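Clarkura Fund: progress report on the Zallham home-working pilot
27 March 2024

You asked for a report at the halfway point, and in particular for our view on whether the pilot should be extended to the Stostach office. My short answer is that I would not extend it yet. The longer answer follows, and I know some of it will be unwelcome.

What was promised

The bid said that letting the Zallham billing staff work from home three days a week would cut sick leave, save rent and make people happier in their jobs. Your grant paid for chairs, desks and a second screen for 60 staff. All of that has been bought and delivered, and the spending is within budget. I have no complaint about how the money was handled.

What we have found so far

Sick leave is down. I would be slow to cheer. The pilot began in September, and the figures we are comparing it with come from a winter when half the office had the same chest infection. People who work from home may also be logging on when they are unwell and would once have stayed in bed. We don't record that, and I think we should.

The rent saving has not happened. The lease runs on whether the rooms are full or not, and the landlord has no interest in taking back half a floor. The 675 pounds a month shown in the bid as a saving was a guess based on what the space might fetch if sublet. There has been one enquiry, from a dance school, and it went nowhere.

On happiness, the Suwannarat survey is quoted a good deal in the office and I wish it were quoted less. It was filled in by staff who had just been handed a new chair. The questions ask whether home working is 'a benefit', and few people will say no to that. The comments at the end are more use. Several new starters say they don't know who to ask when they are stuck, and two team leaders say they now spend their office days in back-to-back meetings – the very thing the pilot was meant to reduce.

Billing queries are where I see the clearest change. We had 904 open at the last month end, against 700 when the pilot began. Part of that is the new tariff, which confused everybody, customers included. I can't say how much, and neither can the people who tell me it is all of it.

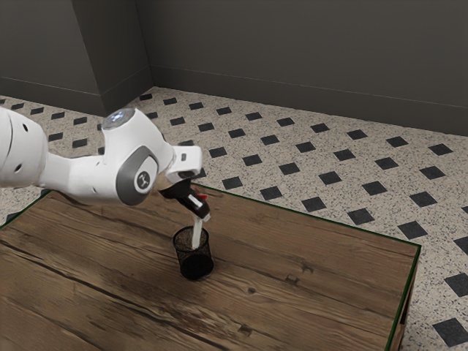
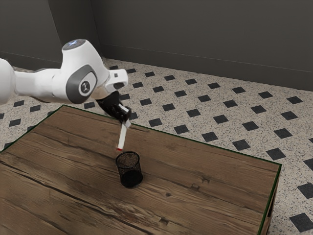
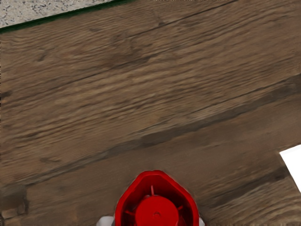
Table with a wood finish, all three views.

What I would like to do next

Keep the pilot going at Zallham for the rest of the grant period, with no new spending. Pair each new starter with an experienced clerk and have both in the office on the same days. Ask staff to note when they work while ill, without names. Run the survey again with plainer questions, and leave a box for people who would sooner come in full time – I have spoken to enough of them to think the number is not small.

Stostach can wait until we have a full year to compare. Their manager is keen and has already measured up for desks, so I would be grateful if the decision came from you in writing. The next set of figures will be with you once the quarter has closed.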